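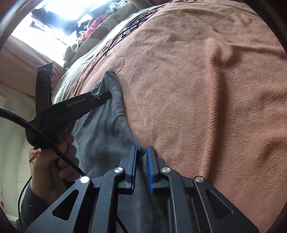 Unser Projekt begann mit einem Streit über das Bettenmachen, und genau genommen ist es auch dabei geblieben. Die Frage lautete, ab wann ein Bett als gemacht gelten darf und wie viel Arbeit man hineinstecken muss, bis zwei vernünftige Menschen sich darüber einig sind. Assunta war der Ansicht, eine Decke, die das Bett bedeckt, habe ihre Pflicht getan. Moataz fand, solange sich durch die pfirsichrosa Decke eine lange, aufgeworfene Falte zieht und obendrauf noch ein graublaues Stück Stoff liegt, könne von Pflicht keine Rede sein. Ich habe protokolliert und mich enthalten, was mir beide bis heute übel nehmen.

Wir haben im März angefangen, mit einem Bett, einem Maßband und einem Fragebogen, der in seiner ersten Fassung vier Seiten lang war. Frau D'Amico, die das Seminar leitet, hat ihn auf eine gekürzt und am Rand vermerkt, dass die Frage nach der »emotionalen Beziehung zum Kissen« nicht auswertbar sei. Wir haben sie trotzdem gestellt. Sie war nicht auswertbar.

Aufbau

Teilgenommen haben 22 Leute aus dem Wohnheim und dem Semester unter uns. Jede Person bekam dasselbe Bett im selben Zustand, nämlich mit zerknüllter Fleecedecke und einem zweiten, weichen Tuch darüber, und dazu die Anweisung: »Bitte machen Sie das Bett.« Mehr haben wir nicht gesagt. Das führte zu Rückfragen, die wir nicht beantworten durften, und in zwei Fällen zu einer gewissen Kälte im Treppenhaus.

Den Ausgangszustand herzustellen war schwieriger als gedacht. Eine Decke lässt sich nicht zweimal gleich zerknüllen. Wir haben uns schließlich darauf geeinigt, sie aus Hüfthöhe fallen zu lassen und dann das Tuch links darüberzuwerfen. Das ergab jedes Mal andere Falten, aber wenigstens von vergleichbarer Trostlosigkeit. Für die Lage der Decke hat sich die Steppnaht in Blattform als brauchbarer Bezugspunkt erwiesen: Man findet sie auch mit der Hand, wenn man vor lauter Geriffeltem nichts mehr sieht.

Gefaltet oder geglättet

Elf Leute haben zuerst das Tuch genommen, zusammengelegt und weggeräumt. Die anderen haben die Decke unter dem Tuch glattgezogen, so wie man um einen schlafenden Hund herum staubsaugt. Diese zweite Methode geht schneller und sieht schlechter aus. Wer so arbeitet, schiebt die große Falte vor sich her, bis sie an der Bettkante ankommt und dort als Wulst weiterlebt. Moataz nennt das »verlagerte Unordnung« und wollte daraus ein eigenes Kapitel machen. Es ist jetzt dieser Absatz.

Hartnäckiger als die großen Falten waren die kleinen. Feine, flache Knitter im Fleece verschwinden beim Darüberstreichen und tauchen daneben wieder auf. Eine Teilnehmerin hat sich ihnen so lange gewidmet, dass wir die Stoppuhr bei 800 Sekunden angehalten haben, aus Rücksicht auf sie und auf die Mensa. Insgesamt kamen wir auf 1.653 gezählte Handgriffe, wobei Assunta und ich uns nie ganz einig wurden, ob Klopfen ein Handgriff ist. In der Tabelle ist es einer. Im Anhang nicht.

Bewertung

Beurteilt wurden die Betten anschließend von Yasmine Abdel Rahman, die drei Jahre lang in einem Hotel Zimmer gemacht hat und zum Einstieg sagte, sie würde keines davon abnehmen. Auf Nachfrage hat sie sich zu einer Skala von eins bis fünf bereitgefunden. Die Fünf blieb unbenutzt. Ihr wichtigster Hinweis war, dass man eine Fleecedecke von der Mitte nach außen streicht und an den Ecken anzieht, statt von oben nach unten zu schieben. Wir hatten bis dahin alle geschoben.

Was wir anders machen würden

Erstens würden wir das Tuch weglassen oder wenigstens festlegen, ob es zum Bett gehört. Ein Teilnehmer hielt es für Wäsche, eine andere für Dekoration und legte es in einer Spitze aus, die Yasmine immerhin »ambitioniert« nannte. Zweitens bräuchten wir eine zweite Decke aus glattem Stoff zum Vergleich. Drittens sollte das Klopfen vorab geregelt werden.

Die ursprüngliche Frage ist offen. Assunta macht ihr Bett weiterhin, indem sie die Tür schließt.

17.07.2025
Von Muireann Mulligan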